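Section 3: Setting up your desk nook

Welcome to the fun part! By now the walls are papered and the Jurkora rail is up, so all that's left is filling the place with your things. Allow 60 minutes, and put some music on.

Before you start

Wipe down the desk top and let it dry. Have your Zundotel basket set (part no. 2908) within reach, with the hooks still in their bag.

1. Hang the mesh basket on the side rail. Press down until both hooks sit flat. It's brilliant for snacks and tall cans, the sort of thing you want to grab without looking.

2. Fix the divided wire shelf to the back wall. The screws go in from the front, and a second pair of hands is a real help here!

Caution: Do not overtighten. The wallpaper will pucker under the bracket, and leopard print shows every wrinkle.

3. Fill the shelf from left to right. A glass jar can lie on its side if it's too tall to stand, a calculator stands up nicely in the middle, and a book can lean against the divider.

Note: Keep heavy books to one compartment. Two will make the shelf sag.

4. Stand the whiteboard on its easel towards the back of the desk. Svend Steinarsdóttir, who drew up the Altville layout, likes hers behind the bin so she can read it over the top (we tried it and we're converts).

5. Put the clock in the back right corner. If it tips over easily, a dab of putty under the feet will hold it.

6. Now the bin! Set it in the middle of the desk and gather up every computer mouse you own. Drawers, coat pockets, the box from the last house move, all of them. Pile them in any old how; sorting comes in Section 4.

Caution: Take the batteries out of any wireless mouse you won't be using before January.

7. Wind loose cables and tuck them away in the Prata pouch. Leave the whiteboard blank until you've done your sorting, then write up which mice you're keeping. 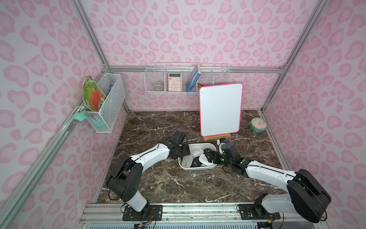

Once everything has a place, live with it for a few days before you move anything. You'll soon find out if the snacks want to be closer!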